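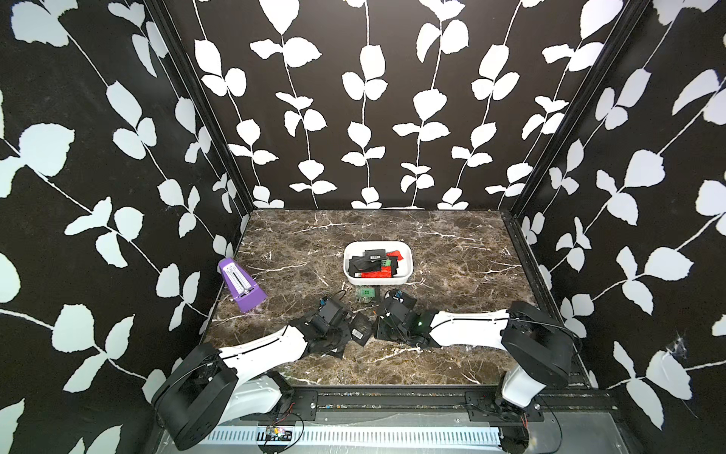
Packets, packets, packets

Welcome to the sorting page! I'm Dela Gyamfi, and if you've been following along since January you'll know I have a bit of a problem with small flat packets. They turn up in drawers and coat pockets and down the side of the sofa, and this month I decided they were all going in one place. So this is my little gallery of the great packet tidy, for the Tuvport swap group and anyone else who likes that sort of thing (my sister, mainly).

The bin
Plain white plastic with rounded corners and a nice raised rim. I went for loose over neat, so it's just a heap, and there's still a bare white bit at the right end. Room for more!

The black ones
Black packets are the curse of my life because they all look the same from arm's length. The biggest is lying at a slant over the left half of the bin, and there's a smaller one with a barcode label up near the far rim.

The red
Love a bit of red. The bright one runs along the near side of the heap, with a pointed red corner poking out at the upper right as well, and a scrap of printed green in between. Very cheerful.

Still on the table
The glossy black one turned round like a diamond has its white barcode label showing, and the part-clear one with the green section is lying just in front of the bin. I do like being able to see into a packet, even a bit.

The metronome
Purple! It lives over on the left side of the table, white scale, dark pendulum rod, little pale knob and all. I had piano lessons for 4 years and can still only play one tune, but I'd never part with a metronome in that colour.

The tabletop
Dark brown marble pattern with thin white veins wandering through it. Gorgeous to look at, terrible for finding anything black.

Swaps are open until Fri 27 September. Drop me a line through the Tuvport page if you've got spares, reds especially, and I'll put the next lot of pictures up once I've been through the hall cupboard.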